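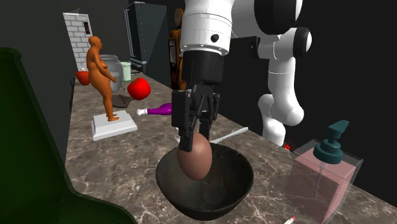 Kit de manutenção Clelar para pinça de dois dedos

Para quem programa manipulação de objetos frágeis e já gastou ovos demais, mesmo os simulados. O kit Clelar cuida da pinça na ponta do braço: jogo de pinos para as articulações, graxa e chave de aperto.

Rotina recomendada
Pinos: verificar folga a cada 200 horas.
Graxa: 3 gotas por articulação. A quarta vai parar na casca.
Abertura: recalibrar a cada 600 ciclos, com a pinça vazia — o ovo não é calibrador, por mais que insista.

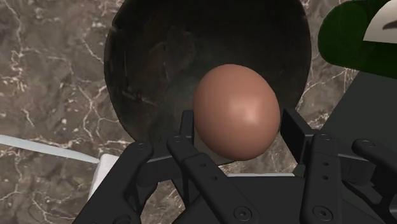

Ovo entre os dedos da pinça, sobre a tigela escura.

Compatível com as pinças Jametti e Öberg. Garantia de 60 dias, omeletes excluídas. Distribuição: Rasham. Próximo lote em janeiro.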